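Pappbecher ins Altpapier oder in den Restmüll?

Sumathi Gounder
Nach dem Vereinsfest haben wir zwei Säcke voll Pappbecher übrig. Auf der Packung von Jandden steht nur "aus Papier". Dürfen die in die blaue Tonne?

Farzana Warraich
Nein. Die meisten Pappbecher sind innen dünn mit Kunststoff beschichtet - deshalb weichen sie nicht durch. Bei uns kommen sie in die gelbe Tonne, auch ohne Deckel. Stapeln spart viel Platz, Reste vorher ausgießen.
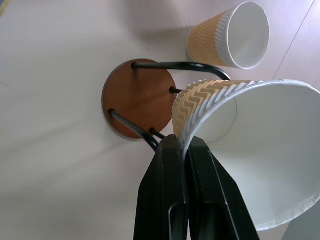
Weißer Pappbecher, am Rand eingedrückt

Ob einer beschichtet ist, merkt man beim Zerreißen: Am Riss bleibt oft ein feiner Film stehen. Im Zweifel bei der Gemeinde anrufen, die Regeln sind nicht überall gleich.

Đạt Phan
Ich werf die immer in den Restmüll, hat noch keiner gemeckert. Nächstes Mal Mehrweg leihen, haben wir im Januar auch gemacht.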